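Converted buildings need a record people can read

A building on the old Letance estate in Prelten was closed by the council in April. It went up as a furniture warehouse. When the inspectors walked in, they found it had been divided into small workshops on the ground floor and rooms upstairs where people were plainly sleeping. The last permission on the planning register was for storage. Nobody had applied for anything else.

There was no fire, and no one was hurt. The tenants were given a few days to leave and the story ran for a week in the local paper. I think it deserved longer, as there are other buildings like it in the town and the way we keep track of them is poor.

The planning register tells you what a building is allowed to be used for. The building control file tells you what work has been signed off. The business rates list tells you who is paying and for what sort of premises. The fire service keeps its own notes from its own visits. These are four separate records, held in different places under different reference numbers. At Letance they disagreed with each other for years. The rates list had the place down as workshops long before planning heard a word about it. Someone had filled in a form truthfully, paid the bill and assumed the council now knew.

I don't blame that person. Most people think of the council as one body. If you tell one desk, you expect the next desk to have heard.

The usual answer is to ask for more inspectors, and I would not turn them down. Prelten has 2,426 commercial premises on its list and 4 officers to look after them, who also deal with dangerous walls, blocked alleys and complaints about hoardings. Even with 6 officers the sums would not come out. Visits go where complaints come from, and complaints tend to come from neighbours who are kept awake or can't park. A quiet building with a locked side door can go on for a very long time.

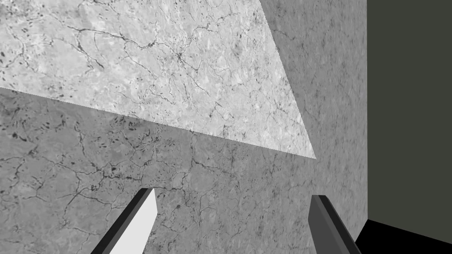
Complaints also take too long to turn into a visit. The first one about Letance concerned rubbish bags left by the loading bay. It was passed to the waste team, who had the bags collected and closed the case. It seems no one asked why a furniture store was putting out kitchen waste. The second was about lights on at night and was marked as pending. It was still marked as pending when the building was shut.

There is a view, which I have heard from landlords and from some councillors, that all this is paperwork. The building was standing, the rents were low, and small firms that could not afford the new units on Mosport Road had somewhere to go. I have some sympathy with part of that. The workshops were useful. A town with only expensive units will lose its upholsterers and bicycle repairers, and I would rather keep them. Empty warehouses are no use to anyone.

But the change of use rules exist for practical reasons. A store with two people in it by day needs one set of exits. A building with twenty people in it, some of them asleep, needs another. It needs alarms that can be heard in every room, partitions that hold back smoke, and a staircase which is not also where the timber is kept. The application is the point at which someone qualified looks at these things and writes them down. Skip it and the looking does not get done.

So I would start with the records. The first step is cheap. When the rates list and the planning register give different uses for the same address, the mismatch should go to an officer without anyone having to complain. Both lists already exist as computer files. Karpenko, the firm which runs the rates system, says in its own published terms that a monthly extract can be supplied. The council has never asked for one.

The second step is to make it easier to own up. At present a landlord who comes forward about an old conversion faces the full fee, a possible penalty and months of waiting. It is no surprise that they keep quiet. I would give them a fixed period to apply at the ordinary rate, with no penalty, provided that the basic safety work is done at once and no one sleeps there until it has been checked. After that period the fines should be real. The current charge for ignoring a notice starts at £2,000, less than many of these buildings earn in a month.

The third is to tell tenants what they are renting. Every commercial lease in the town could have the permitted use printed on its front page, with the date it was granted. Several of the people turned out of Letance had signed agreements that did not mention use at all. They had spent money on benches, wiring and shelving, and they lost most of it. They had done nothing wrong except take a landlord at his word.

I expect some objections on cost. Checking mismatches takes staff time, and the first extract will throw up plenty that turn out to be typing errors. Those should be corrected too - a register full of mistakes is one that officers learn to ignore. After the first pass the work should shrink.

The planning meeting on 9 December 2020 has the enforcement budget on its agenda, between the car park charges and the market lease. Members will be asked to note the Letance report. They ought to ask for the extract as well, and put a date on it.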